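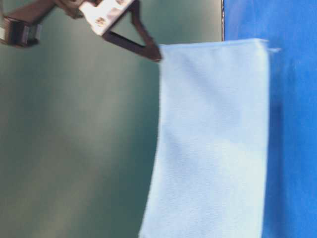

Quiénes somos

Korama es un fabricante de componentes textiles técnicos para calzado: forros, plantillas de montaje, refuerzos de talón y entresuelas laminadas. Suministramos a marcas y a talleres de montaje que trabajan para el mercado europeo, en series a partir de 1000 pares por referencia.

La sociedad opera con 2 centros. Dedcombe concentra el corte, el laminado y el almacén de materia prima. Brallby alberga el cosido, el control final y la expedición. El traslado de semielaborados entre ambos se hace con transporte propio, en contenedores retornables identificados por lote.

Origen de la empresa

La actividad comenzó como taller auxiliar de Corrigan, una firma de curtidos que necesitaba forros cortados a medida para sus clientes. Cuando Corrigan abandonó la línea de calzado, el equipo de corte adquirió la maquinaria y constituyó una sociedad independiente. La nave de Brallby se incorporó más tarde, una vez que el cosido dejó de subcontratarse.

El capital pertenece a los socios fundadores y a una parte de la plantilla. La dirección general corresponde a Gemechu Woldegiorgis, ingeniero textil, que antes fue responsable de laminado en Dedcombe.

Organización de la producción

El trabajo se reparte en cuatro secciones: recepción y ensayo de materiales, corte, laminado y cosido. Cada sección tiene un responsable técnico con autoridad para detener un lote. Las incidencias se registran en la hoja de ruta y se revisan al cierre del turno.

Los materiales se ensayan a la entrada según la ficha acordada con el cliente – gramaje, resistencia al desgarro, solidez del color al frote y estabilidad dimensional. Los rollos no conformes se devuelven al proveedor con el informe de ensayo. De cada lote aceptado se conserva una muestra de archivo.

Personal y formación

La mayor parte de los operarios procede de la comarca. Las incorporaciones se hacen en octubre y van precedidas de un periodo de formación retribuida en el puesto, con rotación por las 4 secciones. Al término de ese periodo se asigna categoría conforme al convenio aplicable. La promoción interna tiene preferencia sobre la contratación externa para los puestos de responsable técnico.

Suministro y exportación

Los pedidos se confirman por escrito con fecha de carga, referencia de troquel y versión de ficha técnica. Las modificaciones posteriores a la liberación del corte se tratan como pedido nuevo. La documentación de exportación – factura, lista de contenido y declaración de origen – se emite en Brallby el mismo día de la carga.

Las consultas comerciales y las solicitudes de muestras se atienden desde la oficina de Dedcombe. Para visitas a las instalaciones es necesario concertar cita e indicar el centro de destino.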